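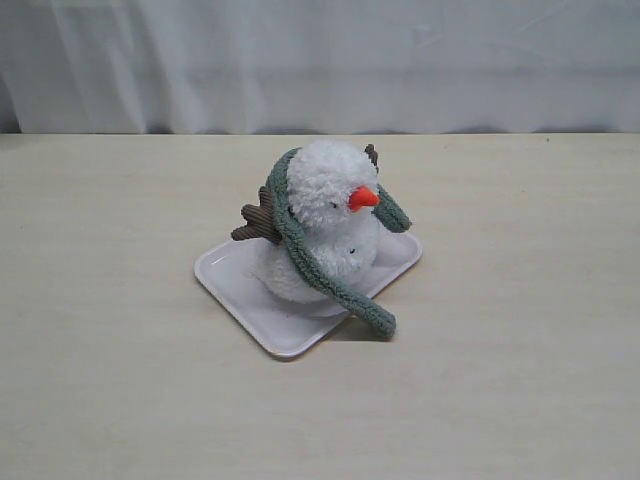
Plush snowman with sage-green scarf, on a white square tray.

Reading time: 2 min

The Ulby snowman is a small seasonal plush for shelf, table or window display. The form is two rounded sections, head over body, in looped white fabric with a curly pile. The nose is a cone in orange-red. Eye and front detail are small dark dots set into the pile.

Arms: dark brown corduroy, visible ridge, cut as branched twigs.
Scarf: long, knitted, ribbed, sage green, with one end hanging at the front.

Tray not included. The white square tray is listed separately under Clisau.

Care: surface clean with a damp cloth. Do not tumble dry or iron. Loops may flatten in storage; lift with a soft brush. Keep the corduroy parts flat when packing.

Supply: cartons of 2. Trade orders up to 500 pieces ship from the Sutcliffe depot. Larger quantities on request to Sandro Negri, trade sales.

Page revised December 29, 2019. Next delivery due in March.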